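Homebots list archive
Posted by Yhon Marulanda, May 2019

Re: can anything fold laundry yet?

Hayes wrote:
> I keep reading that the chore robots are nearly here.
> My dishwasher is the only one I've met. Has anybody
> seen a machine get a T-shirt out of a basket and onto
> a shelf without a person stepping in?

Short answer, no, not in an ordinary bedroom. But I'm more excited about this than I've been in years, and I want to say why!

Shirts are awful for a machine. A mug keeps its shape when you grab it. Pinch a shirt by two corners and you get a fresh set of wrinkles every time, plus armholes that look a lot like hems.

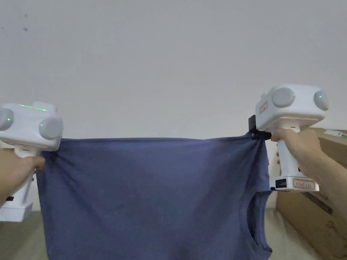 Page last changed: May 2019

Pulling the cloth tight between two grips is the part I'd watch. Once you have a straight top edge, you have something to line up with, and the rest of the fold gets much easier (for us too, try it with your eyes shut). Our little group at Widano timed its own arm on plain T-shirts, and the best run took 59 seconds a shirt. I can do 10 shirts while it thinks about the second one. Still, it finished!

Then there's the surface. A shop table is flat and hard. A bed gives a little, and the sheet has creases of its own.

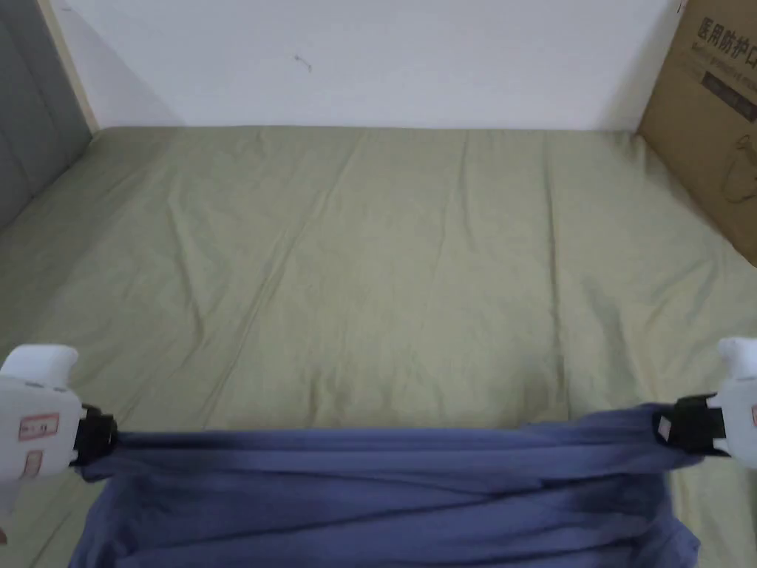
Besomar list digest, vol. 6, no. 18

Soft on soft is where our arm gets lost. It will happily pick up a bit of the sheet along with the shirt, and then it folds both. Jostden's people told me they see the same thing with towels, so I don't feel too bad.

What gives me hope is hand-held grippers. You do the chore yourself, with the jaws doing the pinching, and you find out fast which moves two simple jaws can manage.
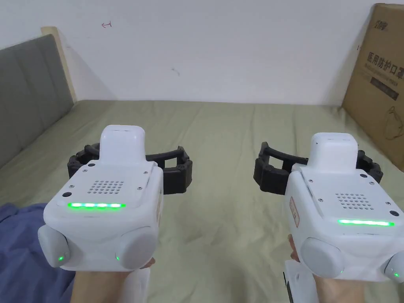 My guess is that shop floors get there first, with one kind of garment all day long. Homes will take longer, and socks longer still. I'll have new times from us in July and will post them whichever way they go. Hayes, what's in your basket, mostly shirts?

Yhon

Contact the list owner | Copyright Besomar list members | Back to top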